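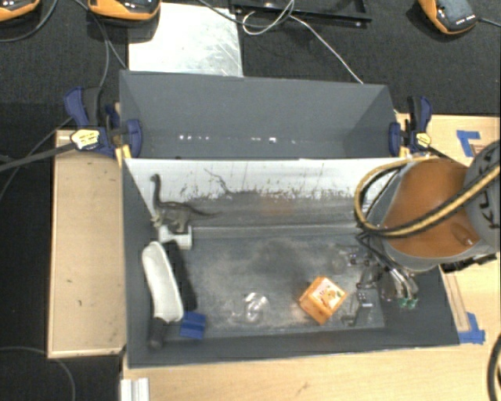

Orari Users Board > Teaching and Demonstration > Hand guiding vs. remote for bin-to-bin picking?

pelicanbrief_88
Posted 7 May 2021

Hi all, long time reader, first real post. I've got a KUKA over a pair of gray bins, clamped together where they meet, and the job is moving stuff from the front bin to the back one. Mixed stuff, whatever fits. Right now it's a long-necked dinosaur, a brushy thing with a black handle, an orange box, a little blue block and a clear plastic bit that I can barely find myself when the light hits the floor of the bin wrong.

I've recorded 200 demos with the Jovar remote (the one with the thumb trigger) and kept 133 of them. The rest I threw out because I bumped the divider or squeezed at the wrong time or just plain chickened out halfway. The policy I trained on the keepers is okay on the orange box and pretty bad on everything else. It goes down over the dinosaur, sort of hovers, then shuts the gripper on nothing and carries nothing very carefully to the other bin. I laughed the first time.

A guy in our Vultavville group swears I should drop the remote and just grab the arm and walk it through by hand. Before I redo all of it, what do you folks do?

gravelroad
Your buddy is right. Hand guiding every time. You feel the contact, you feel when the finger touches the floor, you don't overshoot. With a remote you're guessing from three feet away. I was about twice as fast after I switched and my approach paths got a lot smoother.

mothwing_t
Disagree with gravelroad, sorry! If you've got cameras looking into the bin, hand guiding puts your arms and your big head in every single picture. The robot then learns that good grasps happen when there's a sleeve next to the gripper. When you run it for real there's no sleeve. We lost most of March to that.

gravelroad
You can replay the path with nobody touching it and record the cameras on the replay. We've done that forever.

mothwing_t
Sure, if the thing you're picking sits still and goes back in exactly the same spot. A box, fine. A long brush with a handle that rolls a little when you set it down? Your replay closes on air. And you pay for every demo twice.

gravelroad
Fair on the brush. I mostly do boxes and blocks, I'll admit that.

tin_lunch
pelicanbrief, before anyone argues about hands or remotes, can you tell us what you do in the second before you close the gripper? The hovering you describe sounds like YOU hovering. I did the same thing. I'd stop above the part, wiggle, check, wiggle, then go. If half your frames are you thinking, the robot learns to think.

pelicanbrief_88
Oh no. Yes. I just went and watched a bunch of them and I sit over that dinosaur forever. I can't tell if I'm lined up with the neck or the body so I creep. On the orange box I just drop straight in because it's easy to see.

tin_lunch
There you go. So that's a view problem on your end. What are you looking at while you drive?

pelicanbrief_88
The bin itself, standing at the side of the table. The hose bundle hangs in front of half of it when the arm's reached in, so I lean.

tin_lunch
Stop leaning and drive from the camera feed, same one the policy gets. It feels awful for a day. But if you can't tell where the neck is from that picture, the robot can't either, and you've learned something about your camera instead of your driving.

mothwing_t
+1 to this. We turned the lab monitor away from the bench so people had to use the feed. Lots of complaining! Much better demos.

halfstep_okra
Chiming in as someone who does both. I hand guide the first few of any new object with recording off, only to find out where I want the fingers. Then I put my hands in my pockets, pick up the remote and do it for keeps. Knowing the grasp in your wrist before you drive it remotely helps more than I expected – the creeping mostly goes away.

Also, don't toss every demo where you bumped the divider. If you bumped it and recovered, keep the recovery. Trim the bump if it bugs you. A policy that has only seen perfect runs has no clue what to do once it's an inch off.

gravelroad
I'd be careful with that one. We kept ours untrimmed and the arm started going for the wall on purpose. Never got to the bottom of it.

halfstep_okra
Yeah, trim. I should've said trim in bold. Start the clip after the bump.

oleander_bus
How many demos is enough for mixed objects, though? I keep seeing people say 2000 and my thumb hurts just reading that.

mothwing_t
Depends so much on how mixed. If it's the same handful of objects in one bin I'd be surprised if you need anywhere near that. Shuffle them between runs, flip them over, shove them into corners. The Nazarenko scripts will pop up a little "shuffle now" reminder every few demos, handy if you zone out like me.

oleander_bus
Oh nice, didn't know about those. Do they work with the older Jovar firmware?

mothwing_t
Mine's old and it works, but the reminder beeps and I haven't found how to shut it up.

pelicanbrief_88
Okay, plan for now: guide it by hand a few times on the dinosaur and the brush with recording off, then remote from the feed only, and no sitting around above the part. I'm leaving the clear plastic thing out for the first round, I can't see it on the feed at all with the floor as scratched up as it is.

tin_lunch
Leave it out, but save it. And trim the pauses out of your 133 and retrain on those first, it's an evening's work and you'll have something to compare against.

pelicanbrief_88
Will do. Running the trim tonight. Anybody know if Orari keeps the gripper signal lined up when you cut from the middle of a clip, or do I have to re-sync?

halfstep_okra
It keeps it if you cut in the timeline view. If you cut from the file list it doesn't, and you won't get a warning.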